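A Winter With the Ustaner Folding Cart
Reviewed by Philomena Sulemana

I have been without a car for a good while now, and in that time I've gone through more shopping carts than I care to admit. The last one lost a wheel outside the bakery and I carried my potatoes home in my arms like a baby. So when my neighbor Iddrisu Nyarko told me he was very happy with his Ustaner, I ordered one that same evening (the gray, though I do wish I'd been braver and chosen the green).

It costs 129 dollars, and I'll say right away that I winced. You can get a perfectly decent cart for less. But most of those have hard little plastic wheels, and hard little plastic wheels are miserable at street corners, where you have the drop of the curb, the rough road and then the climb back up, all with a light counting down at you.

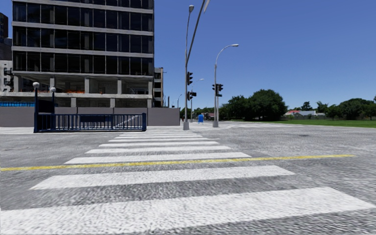
Wumimero Walker, Issue 90, page 14

The Ustaner has big soft tires and a frame with a bit of give in it, and it goes down a curb with a gentle sort of bounce. Eggs survive! I've taken it out two or three times a week and haven't cracked one yet. It's quiet, too. My old cart rattled so loudly that Sena Amegashie upstairs used to know I was home before I'd found my keys.

Loading is easy once you learn to put the heavy things at the bottom and toward the back. The bag has a drawstring top and one long side pocket, which fits an umbrella or a loaf of bread

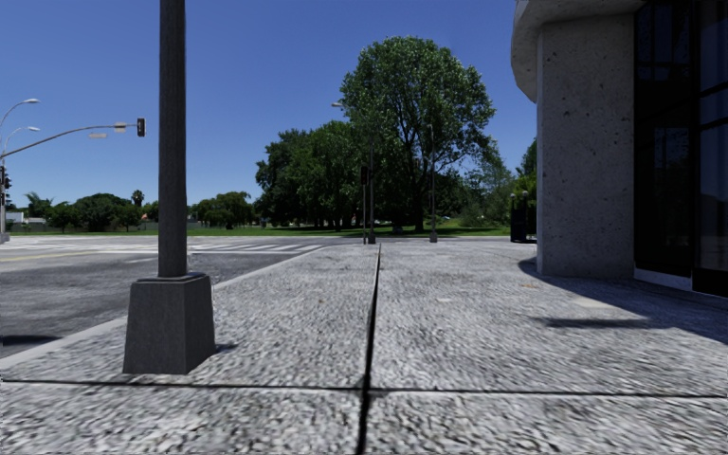

but never both, I'm sorry to say. I would have liked a second pocket for my phone and my list, and I've ended up clipping a little pouch to the handle instead.

Now for the grumbles. The handle is a touch short for anyone tall — my friend Theophilus Dogbe walked it one block and handed it straight back. Folding it flat takes two hands and a foot, and the latch is stiff when you're wearing gloves.

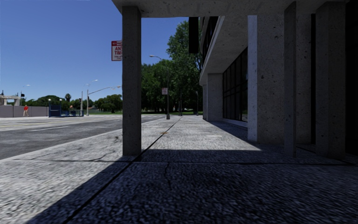
The bag comes off for washing, and I do mine in the tub with dish soap. It needs a full day to dry, so don't start the night before a big shop the way I did last December. Spare tires are sold separately, and I've put a pair on my wish list.

Would I buy it again? Yes, and in green.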